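Where to stand with two small children for a royal carriage procession?
2021-04-30
Tags: ceremonies, children, spectators

Good morning to all. My daughters are four and seven and they are very much in love with everything about carriages and horses. We hope to come in July to see a royal procession from the street, if the public is allowed again. I have never been to such an event and I have read very different advices. Some people write that you must be at the barrier before breakfast, and others write that one hour is enough. My questions are: how early should we come with children of this age, can I bring a pushchair, and is it better near the palace or further along the route? We don't have tickets for any stand. Thank you in advance for your patience with my English.
Resow

Nkechi Olatunji
Dear Resow, I have taken my own children 2 times, so I can tell you what I learned.

Please first check that the procession is really open to spectators this year. Many ceremonies were made smaller or moved behind walls, and the plan can change late. Do not buy train tickets which you cannot return.

For the place, I would choose further along the route. Near the palace the crowd is deep and a child of four will see only coats. Where the road is long and straight, people spread out, and you hear the horses before you see them, which my son liked more than the carriage itself! We came two and a half hours early and stood in the second row. A lady in front let the children stand before her, and I found that most people are kind in this way, but you can't count on it.

The pushchair is possible but tiring. You will be asked to fold it at the bag check, and later there is no space to open it. I carried the small one on my back. Bring sandwiches, a thin blanket, and know where the toilets are before you choose your place. Also tell the children that the carriage passes in less than one minute. Mine expected it to stop and were quite upset.

I have written my list of viewing places and walking times on my computer and can send it if you write to me.

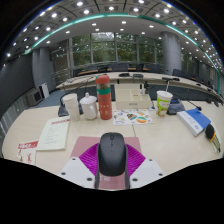
Mouse and pink mouse pad

Skedis
watch it on tv, better view and no queue

Okafor
I agree with Nkechi for the most part, only I would go to a rehearsal instead. The horses and the band are there, it is much calmer, and the children do not know the difference. You will not see the family itself in the carriages, so it depends what your girls are hoping for. If they want to wave to a princess, then it must be the real day.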